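Plaramia Neighborhood Choir
Minutes of the April general meeting

Frida Overgaard opened the meeting a little after 7:00 p.m., once everyone had found a chair and the coffee had gone around. She welcomed our new altos and said how lovely it was to see so many coats on the rack after such a long winter. The March minutes were approved with one correction: the piece we sang at the close of the winter concert was the lullaby, and the spring carol came before it. Apologies to the sopranos, who noticed.

Money. Chin-lung Lau reported that we have $3,542 in the account, up from $2,482 at the last meeting, nearly all of it from the winter concert and the pie sale that went with it. Sheet music for the fall still has to come out of that. He asked members who owe spring dues to please see him at the break, and he would be happy to take a check. There was a good deal of talk about whether dues should go up next year. Several people felt they should stay put while we are doing well, and we left it there for now.

Summer concert. The church in Veneck has offered us their hall again for June, and we were all very glad to hear it, as the sound in there is so kind to the basses. Frida would like two rehearsals in the hall beforehand, if the piano can be tuned in time. Motion to spend up to $1,000 on the hall, the tuning and the printed programs, made by Chin-lung and seconded from the tenor row. Carried, with one person abstaining on the grounds that she was still reading the program from last year.
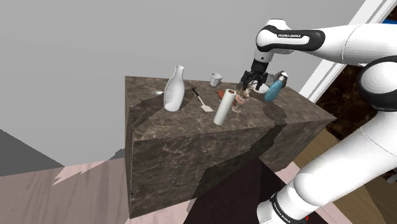

Music for the concert took up the largest part of the evening, as it usually does. Frida played through the two river songs and most of us were humming by the second verse. The longer one has a tricky entrance for the altos at the page turn, so we will mark our breaths in pencil next time. The round in four parts was popular with everybody but the second tenors, who asked for another week with it. We agreed to hold off on the Latin piece until fall.

Rides. Anyone who can drive to Veneck should put their name on the sheet by the door, with the number of seats. Please write clearly this time.

Other business. A request was made for folders that stay shut. Chin-lung will ask about prices. The lost scarf (green, long fringe) is still in the music cupboard.

The meeting closed at 8:50 p.m. and we sang the shorter river song once more before going home.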